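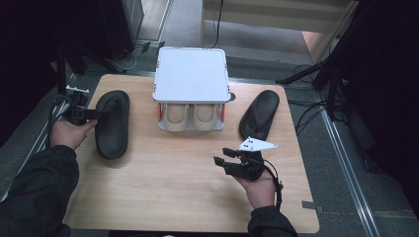

From: Liis Eglītis
To: handheld-rigs list
Subject: Re: Second pair of grippers, or spend it on spares?

Hi Baiba, hi all,

So glad you asked this on the list and didn't just write to me, as I think half of us are filling in the same budget form this month. I'm quoting your note in full for the people who only joined in July.

> From: Baiba Mägi
>
> Hello everyone,
>
> We have one pair of hand-held grippers and a shoe task that is taking up all our table time. Sandals, clogs, getting them lined up and put away, left hand and right hand both working. The Skevell quote for a second full pair came in at 3,956 dollars, shipping included. Ona would like to place the order right away. I keep looking at our current pair and wondering if we'd do better to buy fingertip pads and cables and keep what we have going until the next budget year.
>
> Has anyone here run two pairs side by side? Did it pay off? And is there some cost I'm missing?
>
> Thanks so much,
> Baiba

We have run two pairs side by side, for most of last year, and I'm still fond of the idea, but I would do it in a different order now. Our first mistake was to spend the whole equipment line on the grippers themselves and leave the pads for later. Later came fast! Footwear is hard on pads. Rubber soles drag at them, foam is kinder but you squeeze more than you think, and once an edge starts to fray you get sessions you don't quite trust. We put in a rush order with Rornoslow and paid a silly amount for the courier.

So before anything else I'd set aside around 900 dollars for wear parts. In our case that covered 13 sets of pads, two spare cables and a bag of bushings, with a bit left over that went on cable clips (buy the clips, they're cheap and your wrists will thank you).

Liesl Prantl keeps our log and she's been very strict about writing down which pads were on for which session. It felt like fuss at the time. When we sat down to write this year's request it was the only reason we could say what we'd used, and the request went through without a single question, a first for us.

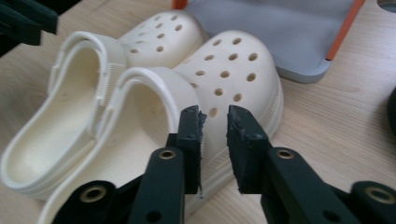 Do spare fingertip pads need to be ordered at the same time as the grippers?

They can be ordered separately, but putting them on the same purchase order usually saves a second shipping charge and a second round of approvals.

The other cost people forget is the shoes. I'm serious — we ended up with a whole line for them. You want a few styles and at least a couple of sizes, plus something to put them on or in, and if you borrow them from colleagues you will be giving them back at the worst possible moment. Ask for a small materials line and name it plainly. Ours is called "footwear and racks" and it makes the finance office smile.

As for the second pair, my vote is to wait until you have a second table and a second person who can be at it regularly. Two pairs sharing one table bought us very little beyond a charged and ready backup, and a backup is nice to have, but you can get most of that from spare parts and an hour with a screwdriver. If Ona already has someone in mind for the afternoons, then that changes things and I'd go ahead.

One more thing, do ask Skevell how long the quote holds. Ours ran out while the form was sitting in somebody's tray and the new one was higher. Līga Kazlauskienė got a quote from Brorkeo too, if I remember right, so maybe she can tell us how the two compare?

I'm happy to send you our parts sheet, just write to me off list. It's a bit messy, with Liesl's notes all down the side, but you're welcome to it.

Warmly,
Liis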